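Finding a spare room, and someone safe to share it with

The woman who set up Ralto asked for her name to be left out. She still rents out the back bedroom of her own house in Hosley, and she does not want her lodger's family to find it. She is 58, a former school cook, and for 11 years she has matched older lesbian and gay people who have a room with younger ones who need one.

"I had a friend who went into sheltered housing and took down every photo of her partner before the warden came round," she says. "They'd been together since 1979. I asked her why and she said it was easier. I thought, there must be people with a box room who'd sooner have one of us in it than be on their own."

The first match was made over soup at Erka, the café where Ralto still does its introductions. The older man had a terrace with a damp kitchen. The younger one had been sleeping on a cousin's sofa after coming out at home. They lasted fourteen months and fell out over the heating.

"People expect me to tell them it was lovely. It was all right. He got a job and moved out, and the other chap missed him and said so to everybody except him."

Last year Ralto had 1,092 enquiries, against 1,334 the year before. She does not think the need has dropped. Two of the local advice offices that used to pass on her number have shut, and she has had no money to advertise. Far more people ask for a room than offer one.

Each householder gets a home visit and a long talk, and both sides give references. There is a trial fortnight, and either person can end it without giving a reason. Rent is kept low, and the lodger agrees to a few hours a week of company or help, written down in advance. She is strict on that part.

"If it says shopping, it's shopping. It isn't washing somebody. We're not carers and I won't have a lad of 20 made to feel he is one because he's got nowhere else to go."

I ask what goes wrong most often. Washing up, she says, and then visitors. Some householders lived through years when a strange man on the doorstep could cost you your job, and they are not keen on a lodger's boyfriend coming in at midnight. Some lodgers, for their part, are shocked to hear the words their landlords use about themselves.

"We had one trans lad whose landlady got his name wrong for a month. He was ready to leave. Then her sister came and got it wrong, and the landlady went for her. He's still there - he does her garden."

Ralto has no office. She works from her kitchen in the mornings and takes calls until 9pm. That may change in March, when Nyamweya, a small housing association, is due to offer her a ground-floor room at a low rent.

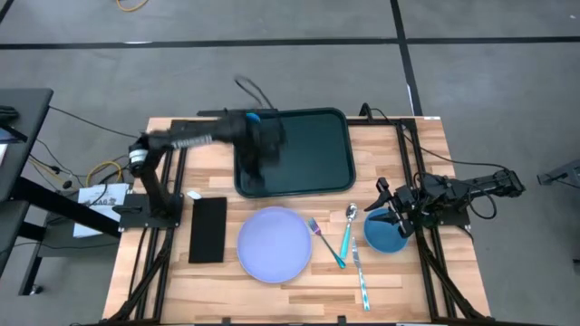 The new room would let her hold introductions somewhere quieter than a café, with a door that shuts. She has already made a list of what to put in it, starting with two kettles. Most of all she wants a proper big table for people to sit round, and she likes a wooden top made up of strips, pale ones next to honey-brown. "Nothing glass," she says. "People fiddle with their keys when they're nervous." Her phone goes before I can ask about the rest of the list. It is a man with a spare room, and she takes the call in the hall.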